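From: Radek Beneš
To: baskets list
Subject: Re: Brown cord basket, cleaning and rim

On Sunday, March 2, 2025, Ursina Strebel wrote:

> Mine came out of the closet with dust deep in the weave. Can I rinse it? Also, is the rim a separate piece? I want to take it off and redo one side.

Don't rinse until you know the fiber. Some plant cords swell and dry out of shape, and dark dye can bleed onto whatever the basket stands on. Use a dry 1-inch brush along the twist, then a vacuum hose with a piece of stocking over the end, lowest setting.
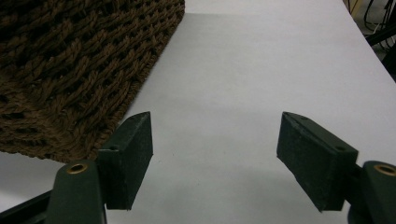
As for the rim, on the dark brown type it is wrapped a little tighter than the sides. Leave it on if you can. Mark the bad section with thread at both ends, wet a short test piece of your new cord, let it dry and compare the thickness before you cut anything. I allow 15 inches of cord for every 3 inches of rim.

Halás still had dark brown in January. The Skadari cord is thinner and won't match.

Which side needs the work, long or short?

Radek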